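**Week 6 handout: training in simulation with randomized scenes**

Reading before lab: chapter 4 of the course notes, through the section on camera models. Bring your config file from last week.

### Where we are

Last week we trained a grasping policy on a single simulated table with one object. It did well on that table and badly on almost anything else. When the table color changed, the success rate dropped. When the camera moved a few degrees, it dropped further. The policy had learned the picture, so any new picture was a problem.

This week's method is domain randomization. The idea is simple: at the start of every episode, change everything that the policy should not depend on. If the table looks different each time, the network can't use the table's look to decide where to put the gripper.

### What gets randomized

In the Wemum simulator we split the settings into two groups.

**Visual settings**
- table texture and color
- background color
- textures on box-shaped objects
- light position and strength
- small offsets in the wrist camera's position and angle

**Physical settings**
- object mass and friction
- starting pose of each object
- delay between command and motion

Robot geometry stays fixed. The fingers always have the same shape and always sit in the same place relative to the wrist, apart from the camera offsets listed above. The policy is allowed to rely on them.

For the wrist view, remember that the table can sit at a steep angle in the image. The camera turns with the arm, and the horizon is no help. Students who crop or rotate the input to "straighten" it usually make things worse.

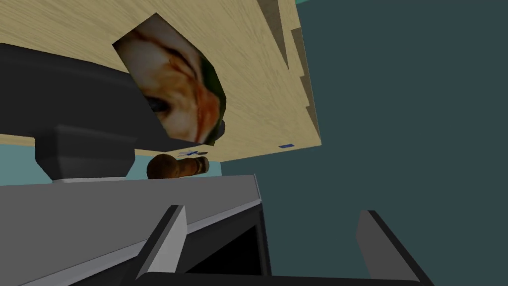
*Figure 6.1. Simulated wrist view with the fingers apart. Wood-grain tabletop, box with an animal print, plain teal background.*

Box textures come from a general set of pictures and have no connection to what the box is for. A printed animal face has strong edges and an eye, and an untrained detector will often fire on details like that. We want the policy to see plenty of these during training and learn that they say nothing about where the box can be held.

Note also how much of a wrist view is taken up by the gripper itself. Part of the object area may be blocked at any moment. This is one reason we feed the policy a short stack of past images in addition to the current one.

### The Gromberg comparison

The numbers for this unit come from the Gromberg runs, which used the same network and the same training budget for each condition. Each policy was trained on 502 scene layouts and then tested on 40 new ones that shared no textures with the training set.

| Condition | Successful grasps out of 40 |
|---|---|
| No randomization | 14 |
| Physical settings only | 20 |
| Visual settings only | 27 |
| Both | 33 |

A few points on reading the table:

1. These are all simulated tests. They say nothing directly about a real arm.
2. A success means the object was lifted and held for two seconds. A drop after that still counts.
3. Each row is one training run. With a different random seed the middle two rows could move closer together, so don't make much of the gap between them.

The Diltden set, which we use in week 8, repeats the last row with several seeds.

### Common mistakes

**Ranges too wide.** If friction can go all the way to zero, some episodes can't be solved, and the policy gets no useful signal from them. Start narrow and widen after training is stable.

**Randomizing within an episode.** Textures should change between episodes only. Changing them at every step breaks the image stack.

**Testing on training textures.** Check your split file. The Dervishi loader shuffles before it splits, so if you leave the seed unset you will get a different split each time you restart.

### Lab task

Train two policies, one with visual randomization off and one with it on. Keep the physical settings the same for both. Save the wrist view from the first step of every test episode, along with the result. Pick three failures from each policy and write a short paragraph on each: what was in view, what the gripper did, and which setting you would change next.

Hand in the paragraphs, your config file and the split file. Plots are optional.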